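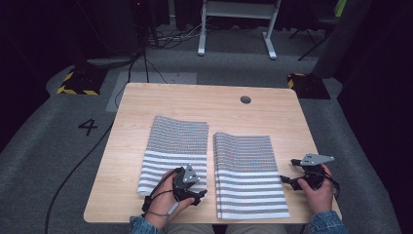
Recording towel folds at Grivwood: questions from new demonstrators

What will I be doing?

You sit at a table and fold towels using a pair of hand-held grippers, one in each hand. The movements are recorded and become training examples for the folding model. You don't need any background in robotics, and most people on the Grivwood rota have none.

Why can't I just use my hands?

The model has to work with two jaws on each side. If you smooth a towel with your palm or hook it with a little finger, the robot has no way to copy that. Keep hold of both grippers from the start tone to the stop tone and touch the cloth only with the jaws.

What counts as one example?

One towel, from start tone to stop tone. The Duner set needs 500 accepted examples of the striped towels before we move on to plain ones. We had 351 at the end of November.

How should the towel look when I finish?

Folded to a rectangle, flat on the table, with the edges close to lined up. A corner that curls a little is fine. If it bothers you, leave it. Going back to pat it down adds movements we then have to trim.

I dropped the towel halfway through. Do I stop?

No. Pick it up with the grippers and carry on if it is still on the table. We want some recoveries in the set. If it goes on the floor, press stop and mark the take "F".

Should I always fold the same way?

Follow the order on the card for your session. Chibuzor Garba changes the cards, and the starting position of the towel changes with them. Please don't invent your own fold, even a better one. Tell Chibuzor and it may go on a later card.

What about the cables?

Each gripper has its own. Let it hang past your hand with some slack, and check before each take that it isn't lying across the towel. If you feel it pull, stop and shift your chair.

How long is a session?

Fifty minutes, then a break of at least fifteen. Grip strain is the usual complaint. If your thumb aches, say so to Beverley Bramwell and she will move you to labelling.

What should I wear?

Anything comfortable. Take off bracelets and large watches.

Who checks the takes?

Ishbel Lindsay goes through them the next morning. Rejected takes are still paid.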